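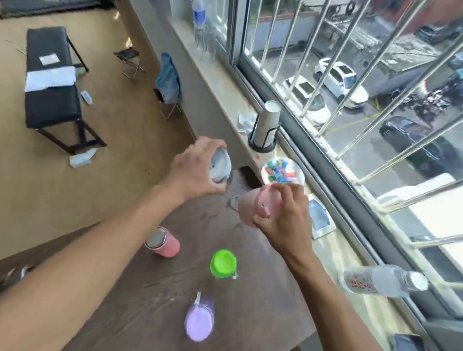
올로틱스(Ollotix) 아카이브 저장장치 이전 과제, 중간 진행 보고
2022년 10월 19일
받는 분: 페르하트 사라치(Ferhat Saraç) 님
쓴 사람: 변한결

페르하트 님, 안녕하세요. 지난번 보고서가 표만 잔뜩이라 읽기 힘들었다고 하셔서 이번엔 그냥 말하듯이 써 볼게요. 표가 필요하시면 공유 폴더 안에 원본이 그대로 있으니 거기서 보시면 됩니다.

제일 궁금하실 것부터요. 테이프에서 디스크로 옮기는 작업은 계획했던 테이프 1,323개 중에 212개가 남았습니다. 여름에 드라이브 한 대가 말썽을 부려서 꽤 밀렸었는데, 마르티(Marti) 쪽에서 대체 드라이브를 빌려준 덕분에 많이 따라잡았어요(정말 고마웠습니다!). 남은 건 대부분 오래된 세대 테이프라서 속도가 좀 떨어집니다. 읽다가 멈추고 되감고 다시 읽는 일이 잦아요. 옆에서 소리를 듣고 있으면 마음이 조마조마합니다.

읽기 오류 얘기도 해야겠네요. 끝까지 안 읽힌 테이프가 네 개 있었어요. 두 개는 같은 내용의 사본이 브륄르몽(Brulletmont) 보관고에 있어서 그걸로 채웠고, 나머지 두 개는 파비안 슈퇴클리 씨가 복구 업체에 보낼지 말지 견적을 받아 보는 중입니다. 안에 든 게 예전 측량 원자료라서 저는 보내자는 쪽이에요. 다만 견적이 예비비를 넘으면 페르하트 님 승인을 받아야 하니까, 숫자가 나오는 대로 따로 메일 드리겠습니다.

디스크 쪽은 생각보다 배운 게 많았습니다. 처음에 제안서 쓸 때는 용량 대비 가격만 보고 SMR 방식 하드디스크를 골랐잖아요. 순차 쓰기만 할 거니까 괜찮겠지 했는데, 배열 재구성을 시험해 보니까 시간이 너무 오래 걸리더라고요. 재구성하는 동안 또 한 대가 나가면 어쩌나 싶어서, 홍쥔 친(Hongjun Qin) 씨랑 며칠 붙들고 앉아 설정을 이리저리 바꿔 봤습니다. 결론은 주 저장소는 CMR 디스크로 바꾸고, 이미 산 SMR 디스크는 두 번째 사본용으로 돌리는 거였어요. 낭비한 디스크는 없고 추가 구매분도 장비비 항목 안에서 해결됐습니다. 영수증은 다 올려 뒀어요.

검증은 설리(Sulley)라는 저희 내부 스크립트로 돌리고 있습니다. 옮긴 파일마다 해시를 떠서 테이프에서 읽은 값이랑 비교하고, 안 맞으면 그 파일만 다시 읽어요. 원래는 하룻밤에 한 번 전체를 돌렸는데 데이터가 늘어나니까 아침까지도 안 끝나서, 지금은 디스크 묶음별로 나눠서 돌립니다. 루퍼트 라이징거 씨가 로그 화면을 새로 만들어 줘서 어디서 막혔는지 바로 보여요. 예전엔 텍스트 파일을 눈으로 뒤졌거든요. 그 시절로는 못 돌아가겠습니다.

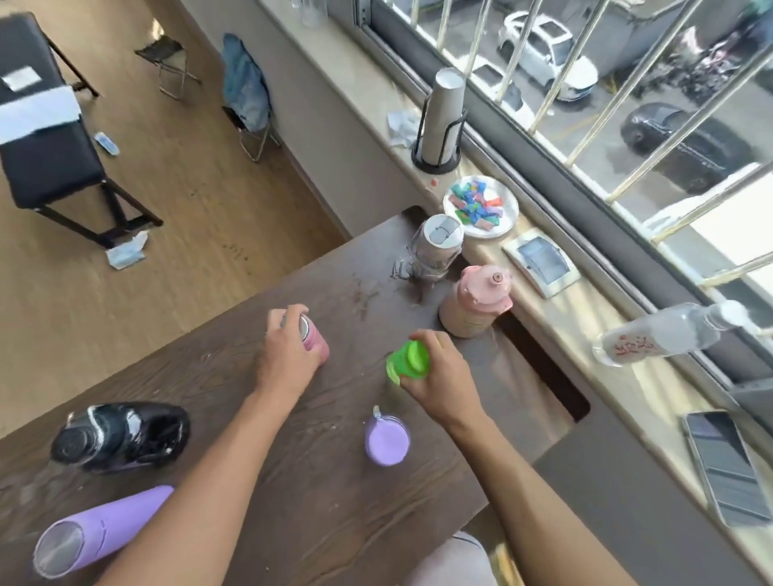

창가 나무 탁자 위의 컵과 물병들

온도 문제는 아직 숙제예요. 디스크를 꽉 채운 랙에서 위쪽 칸이 아래쪽보다 늘 뜨겁고, 검증을 돌리는 동안에는 40도를 넘기는 디스크가 나옵니다. 제조사 허용 범위 안이긴 한데 저는 좀 더 낮췄으면 좋겠어요. 빈 칸에 막음판을 끼우고 팬 속도를 올려 봤더니 나아지긴 했고, 대신 소음이 확 늘어서 옆방에서 한마디 들었습니다. 배기 방향을 바꾸는 방법을 시설 쪽이랑 얘기하고 있어요.

예산은 크게 걱정하실 일이 없습니다. 장비비는 거의 다 썼고 인건비는 계획대로 나가고 있어요. 운송비가 조금 남는데, 괜찮으시면 테이프 원본을 브륄르몽으로 돌려보낼 때 쓸 완충 상자를 사고 싶습니다. 지금 쓰는 상자는 모서리가 다 닳았거든요. 항목 변경 신청서가 필요한지만 알려 주세요.

다음 보고 때까지 할 일을 적어 두면요. 남은 테이프 읽기를 마치고, 두 번째 사본을 다른 건물로 옮기고, 복원 훈련을 한 번 하려고 합니다. 복원 훈련은 홍쥔 씨가 아무 폴더나 골라서 "이거 없어졌다"고 하면 제가 사본만 가지고 되살리는 식으로 할 거예요. 설명서만 보고 다른 사람도 할 수 있는지 보려고 두 번째 판은 파비안 씨한테 맡길 생각입니다. 최종 보고서는 원래 약속대로 2월에 드릴게요.

부탁드릴 게 하나 더 있습니다. 과제가 끝난 뒤에 디스크 교체 비용을 누가 대느냐가 협약서에 안 적혀 있더라고요. 디스크는 언젠가 고장 나니까 최종 보고 전에 한번 통화로 정리했으면 합니다. 저는 오전이 편하고, 루퍼트 씨도 같이 들어오고 싶어 해요. 편한 시간 몇 개만 보내 주세요.

변한결 드림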